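Thread is the worst object in robotics, and I say that as someone who once spent a whole May trying to get an arm to fold pillowcases. A pillowcase at least has the decency to stay where you drop it. Thread has opinions. It springs back, it sticks to itself, it slides behind the very tool you're using to pick it up, and then your lovely perception stack reports with great confidence that the thread has left the universe.

So when people ask me why we don't just train one big network, camera pixels in and joint commands out, and let it learn to tie sutures from start to finish, I get a bit grumpy. I like big networks! I use them every day. But I've come to think that for this kind of work the most valuable thing you can build is the dull layer in the middle, the piece of software that keeps track of what it knows and what it's only guessing. Ours is called Pyo, Mercedes Huamán wrote most of it, and I would give up nearly anything else in the lab before I gave up Pyo.

What Pyo does is keep a running belief about the thread. It takes whatever the cameras give it, fits a curve, and marks each stretch of that curve as seen or inferred. That's pretty much it. The planner (which we call Handasano, don't ask) isn't allowed to plan a grasp on an inferred stretch unless it has no other choice, and if it has no other choice it has to move slowly and look again on the way in. Before we had that rule, the planner would pick a beautiful grasp point on a bit of thread the curve fitter had more or less made up, close the jaws on air, and carry on to the next step as if it had something in its hand.

I should say that we didn't arrive at this through cleverness. We had 100 logged failures, and Eduardo Pangilinan sat down and read every single one of them, which took him most of a week and a frightening amount of tea. He was looking for bad control, because everybody assumed it was control. The cables in these instruments stretch, the wrist never ends up quite where the encoders say it is, and we'd been blaming that for months. But the pile he kept adding to was the other one, where the arm went exactly where it was told and had been told something silly.

There's a real argument against me, and I'll give it its due. Every time you write down a state like "thread is held" or "knot is tied," you're drawing a line through something that doesn't have lines in it. When is a knot tied? We've got 4 different checks for that and they disagree with each other more than I'd like. A learned policy doesn't have to answer the question at all – it just does the next sensible thing. And the learned ones look so smooth! Ours looks like it's parking a truck.

Still, smooth is a funny thing to want from a tool you can't question. When ours stops, I can open the log and see that it lost the thread behind the lower jaw, and for how long, and what it believed in the meantime. I can fix that before lunch. And the wrist camera, which I fought against for ages on the grounds that it was one more thing to calibrate, has earned its place by showing Pyo stretches of thread that the fixed camera loses behind the metal.
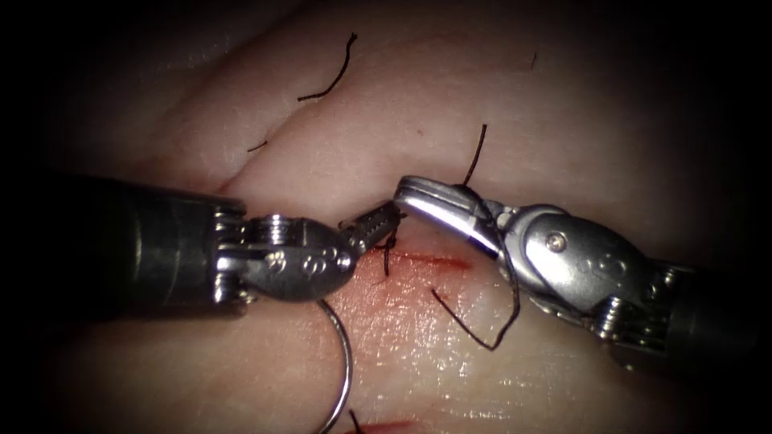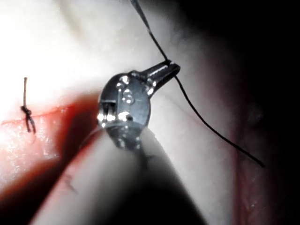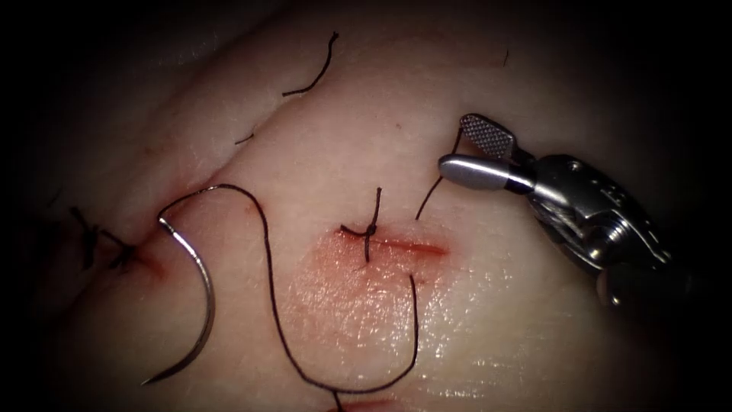 Cut tails and red marks on the pad, metal in the way, and black thread going wherever it likes.

Tuva Strand read a draft of this and thinks I'm being unfair to the end-to-end crowd. In her view the seen-or-inferred label is itself something a network could learn to put out, and learn better than our curve fitter does, so what I'm really defending is a habit of writing things down, and she'd be happy to keep the habit and throw away the fitter. She also wants it noted that the fitter is slow, and that she has been asking for two threads to be tracked at once since May.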